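Is the Masov "memory water" thing worth anything? (office wants to subscribe)

gakell_refugee
My office manager has fallen for a sales pitch and I'd like to know if I'm being a crank. Company is called Masov. They want to replace our normal water cooler with a "structured hydration station" that costs 700 a month on a 2 year contract. The brochure says structured water "enters the cell faster" and that staff report fewer afternoon slumps. There's a chart. The chart has no numbers on the left side.

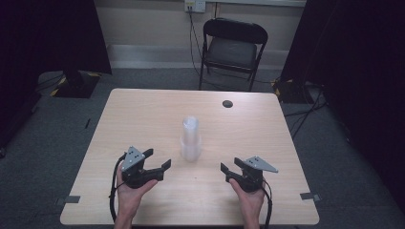

I asked the rep what the slump claim was based on and he said an internal survey. I asked who filled it in and he said customers. So people who had already paid. He also told me tap water is "tired," and I don't know what you do with that as an adult.

Am I missing anything? There's a meeting on it September 3, 2025 and I'd like to walk in with something better than sarcasm.

Periklis Theodorakopoulos
You're not missing anything. Water molecules swap their hydrogen bonds constantly, in far less time than it takes you to swallow. Whatever "structure" the machine puts in is gone before the tap shuts off. What's left is filtered water, and you can get that from a cheap under-sink filter.

julel88
I'm going to be the unpopular one. We've had a Masov at work for 3 months and people do drink more. I drink more. My headaches are better. I don't care if the science on the brochure is junk if the result is real.

gakell_refugee
But is that the structure, or is it a shiny new machine with cold water in it? Did the old one work properly?

julel88
The old one was warm and tasted like a garden hose, so fair enough. Still, 700 split across a whole office is not that much.

Periklis Theodorakopoulos
It's 700 every month, for a cold tap. If the pitch were "our cooler is nice and you'll drink more," fine, I'd have no complaint. They're charging for a story about cells.

Manolis Panagiotou
Ask for a blind tasting. Same temperature, same cups, one lot from the Masov and one lot filtered, and somebody who isn't pouring writes down the answers. I suggested this to a Karras rep who was selling us alkaline water and he suddenly had another appointment.
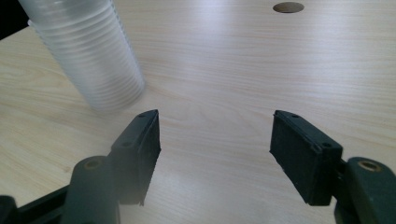 Stack of clear plastic cups, all you need by way of lab equipment.

julel88
A taste test doesn't prove anything about energy levels though.

Manolis Panagiotou
No, and neither does their survey. It would tell you if anyone can spot a difference at all, and that's a start. Also read the cancellation page. Karras wanted 3,000 to take their box back early.

gakell_refugee
Just looked. It's on the last page in gray type and it says "recovery costs may apply," with no amount. I'm asking for the figure in writing before the meeting.

julel88
OK, that part I'd push on too. I never saw our contract.

Contact the moderators | Copyright 2025 | Back to top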